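Subject: Re: [flurnitz-list] Open day at Flarkstead, was it worth the trip?
Date: Aug 8, 2020

> I could not come to the open day at Flarkstead. Can somebody
> write a few lines about the clothes demonstration? Our group
> wants to know if the grippers are held by hand during the whole
> task, and if the Kramer fingers are good for knitted things.

Hello all,

I was there, so I try to answer. Yes, all is done by hand. The operator holds one gripper in each hand and works on the clothes on the bed, and the cameras record it. There is no arm and no mobile base in this part. The Cirier people said that they have 328 recordings of clothes so far and want 2000 before November.
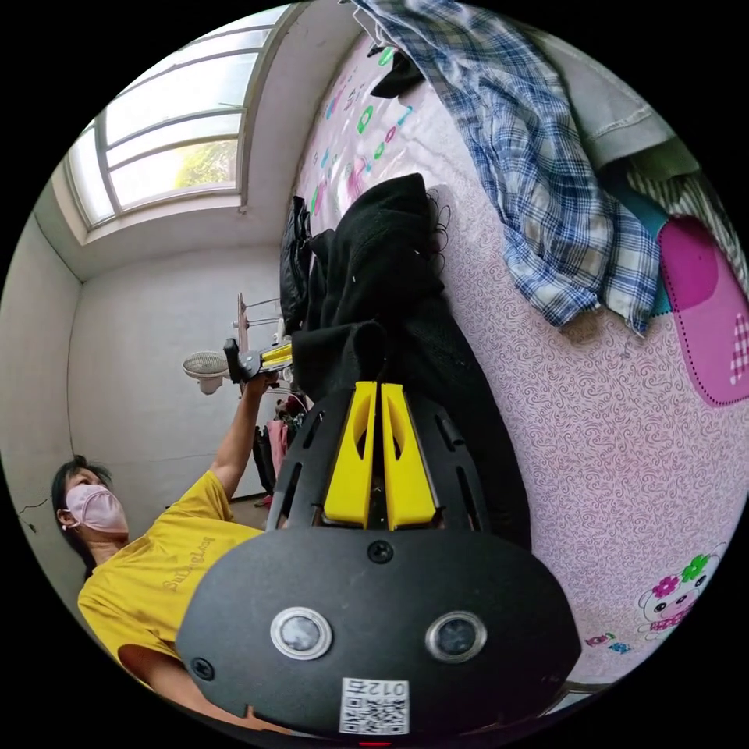
Flarkstead open day, bedroom station. Both grippers, black clothes on the bed.

The bedroom was the station where I stayed longest. The window gives a lot of daylight, and I asked if this is a problem for dark fabric. They answered that black on black is difficult for them too, and that they keep these recordings on purpose.

About the knitted things: thick knits are fine for the fingers, in their opinion, but long sleeves make trouble. A sleeve can fall over the gripper and then the camera sees mostly sleeve.
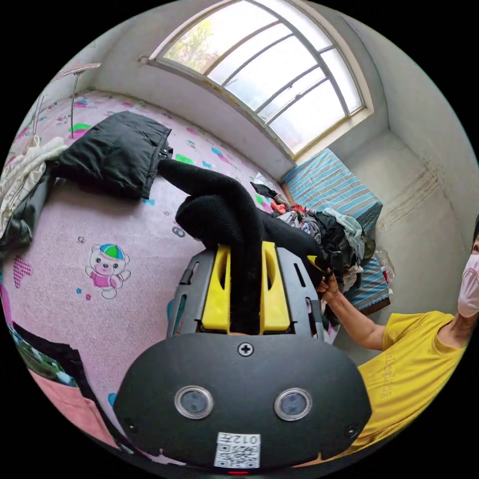 The operator may help with the free hand in such a case, and it is marked in the notes of the recording. I find this a correct decision, but for our own work in Flurnitz I would prefer to have these cases in a separate folder.

I did not get a clear answer about the price of the fingers. A set has 4 pieces, this is all I know. If somebody has the Kramer list, please send it to me.

Regards from Flurnitz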